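Section 2: Putting up the Cedier table and getting the play corner ready

If you've come straight from Section 1 you should have the carton open and the hardware bag somewhere you won't kick it. I always tip mine into a cereal bowl. If you skipped Section 1, go back and check the part number on the end of the box. These steps are for the 2628, and the older 1328 has a different leg bracket (it bolts on from the side and you'll need a socket wrench, sorry!).

Before you start

You'll want a Phillips screwdriver, a blanket or an old bath towel, and a second person for the bit where it gets turned over. I've done it alone and I didn't enjoy it.

Legs and braces

1. Spread the blanket on the floor and lay the top on it, good side down.

2. Find the two long legs with the Sivell latch. They go at the end with the molded arrow. The plain ones go at the other end.

3. Push each leg into its socket until the button pops out through the hole. It's a solid click. If it's more of a crunch, pull the leg out and look for a bit of packing foam in there.

4. Put the cross braces on with the short screws, but only finger tight. I know, I know. If you tighten them now, the last brace won't line up and you'll be loosening them all again.

5. Work your way around with the screwdriver, going corner to corner like you would with a car wheel.

6. Get your helper on the far side and lift the whole thing onto its feet. Hold it by the frame and keep your fingers away from the latches.

Caution: The latches are spring-loaded and they do pinch. Keep kids out of the room until both of them are locked.

Leveling

7. Press down on each corner. If it rocks, unscrew the foot at that corner until it stops. Half a turn is usually plenty, so go slowly.

8. Check again after the table has had a night to settle, especially on carpet. Ours needed another small tweak the next morning and has been fine ever since.

Note: Don't use folded cardboard under the feet. It squashes down and you'll be back to rocking before the week is out.

Setting out the play food

Fruit and dishes are a nice easy start – kids know what they are and get going without any help from you. Leave a bit of room between things so small hands can get in. 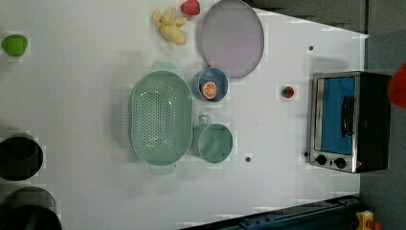
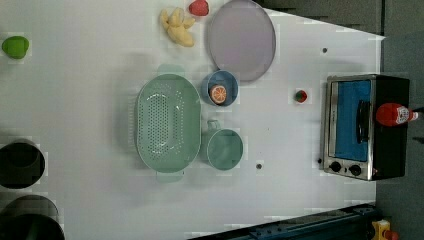
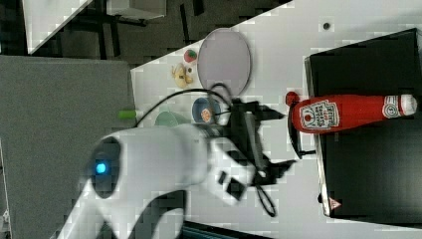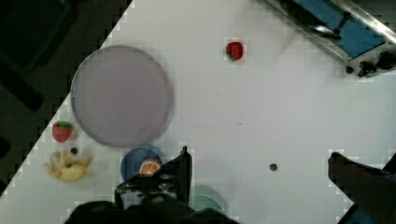 Words by Agnes Kerr
Steps checked by Yaw Bonsu

The storage rack

9. The Jardine rack comes nearly assembled, which I was very happy about. Unfold the sides and drop the shelves in with the lip facing forward, so nothing rolls off the back.

10. Stand it against a wall and screw the strap into a stud. Please don't skip the strap! A loaded rack is heavier than it looks and somebody will try to climb it.

11. Put the heaviest bins on the bottom shelf. Pretend food is light, so ours lives up top, and the blocks go down by the floor.

12. Leave one bin empty. We use ours for anything that needs a wash or has lost a piece, and it saves me digging through everything else.

Cleaning

Wipe the tabletop with warm water and a little dish soap, then dry it with a soft cloth. Skip the scouring pads, as they leave fine scratches that hold on to crayon. For marker I've had good luck with a dab of toothpaste on a damp rag – rub gently and rinse it off well.

Solid plastic toys can go in a sink of soapy water. Anything hollow with a seam should be wiped by hand, or water gets in and you'll hear it sloshing for days.

Note: If a latch starts to feel stiff, brush out the crumbs before you reach for the oil. Oil just gives the crumbs something to stick to.

Folding it away

13. Clear the table completely and lock the rack bins.

14. Tip the table onto its side, squeeze both latches, and fold the arrow end first. The other legs tuck in on top.

15. Fasten the Kiter band around the middle. If it won't reach, one of the legs isn't all the way down. Section 3 has the wall hooks, and you'll need the long screws from the bowl for those.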